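Plulden Microfiber Cleaning Cloths: My Review After a Whole Summer

Hello again, everybody! I've been promising a post on cleaning cloths since before school let out, and I'm finally sitting down with a cup of coffee to write it. I bought the big Plulden pack back in July, when my old terry rags had gotten so thin I could read the mail through them, and I have used these cloths on pretty much everything I own since then (including the dog, once, after a rainstorm).

First, what you get. My pack came rolled up tight with a paper band, in a mix of colors, and they fluffed up nicely after the first wash. The label says they're good for 500 washes. I'm nowhere near that, so ask me in a few years! What I can tell you is that the edges are holding, and only one has a pulled thread, from when I dragged it over the hinge on the oven door.

They're at their best on glass and faucets. I do the bathroom mirror with one damp cloth and one dry one, no spray at all, and I get far fewer streaks than I did with paper towels. My neighbor Ivan Pasichnyk borrowed a couple for his windshield and I haven't seen them since, so I suppose he likes them too. 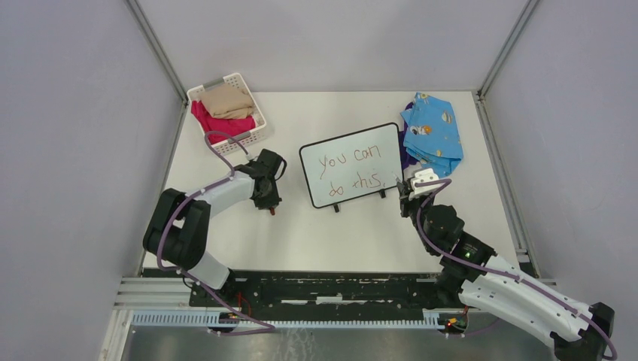
Pink and tan cloths in a small white basket.

Now for the grumbles. They grab lint like you wouldn't believe, so please don't toss them in with your bath towels the way I did. Wash them on their own, skip the fabric softener, and hang them up if you have the room. The brighter colors also bled a bit in the first load, and I have a faintly rosy pillowcase to show for it. And they're not much good on a big spill. For a whole dropped glass of milk I still go for an old cotton towel.

I also tried the Wekgate cloths, which cost less. They're thinner and they dry faster on the line, but they left fuzz all over my black stovetop, and I gave up on them after 6 weeks or so of trying to be fair.

I'd give the Plulden pack 95 out of a hundred, with the missing points for the lint and the pillowcase. If you've found a good way to get lint back out of microfiber, please leave me a comment, I read every one of them!

Posted 9/3/25 in Around the House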